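Calwood » Features » Interviews

Small rooms, long echoes

Hongmei Hou measures rooms for a living. Her clients are mostly schools, music teachers and small offices in Stedham and Panport, and the complaint is nearly always the same: people can hear that someone is talking but can't make out the words.

"They call it bad sound and they want to buy a better speaker," she says. "In a room with hard walls, a louder speaker gives you a louder echo. The ratio stays where it was."

The ratio she means is direct sound to reflected sound. Direct sound travels straight from the mouth to the ear. Reflected sound arrives later, after it has hit a wall, the ceiling or a tabletop. When the reflections are strong and slow to die, they cover the consonants, and consonants carry most of the meaning in speech.

Her standard visit takes 2 hours. She plays a sweep from a small loudspeaker, records it at several positions and calculates the reverberation time for each frequency band. She also claps her hands, which she admits is not a measurement.

"A clap tells me whether there is flutter," she says. "Two bare parallel walls give you a fast rattle, like a zipper. The decay figure can look acceptable and the room can still be unpleasant. You have to check for both."

One of her recent jobs was a teaching room at Gazi, a language school in Panport. Students in the back row were missing word endings. The first proposal, from a decorator, was to cover the walls in thin foam tile. Hou advised against it.

"Thin foam works on the high frequencies and does very little below 500 hertz. You take away the brightness and leave the boom, so the room sounds dull and is still hard to follow. Thickness matters. Distance from the wall matters. Color does not matter, though I get asked about it."

The school put in 4 mineral wool panels, each 100 millimeters thick, and mounted them with an air gap behind. Two went on the rear wall and two overhead, between the teacher and the first row. Hou measured again in September and found the decay shorter in every band, with the largest change in the midrange. She would have liked more at the low end, but the ceiling height didn't allow it.

Curtains come up in almost every call. Her answer depends on the cloth. Heavy fabric with deep folds, hung clear of the wall, absorbs a useful amount in the middle and upper bands. A thin sheet of plastic does much less at speech frequencies, and people tend to overestimate what it will do.

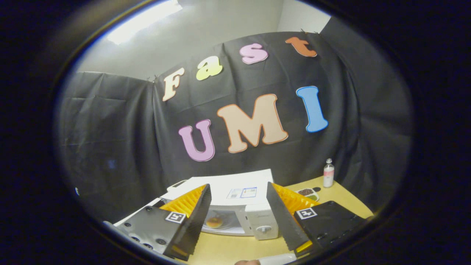 "Weight per area is the first thing I ask for, and the seller often can't tell me," she says. "Then fullness. If the track is two meters wide, I want four meters of cloth on it. Pulled flat, the same cloth performs worse."

She is equally direct about background noise. A teacher's voice needs to sit well above the ventilation, and many rooms fail there before reverberation is even considered. One office in Stedham had a fan behind a loose grille. Tightening the screws made more difference than the panels it had been quoted for.

Her reports run short, with the graphs at the back. The longest she has written was 84 pages, for a client who wanted every position plotted separately.

"I don't think they read it," she says. "They moved the desks away from the corner — page one — and that was the main recommendation."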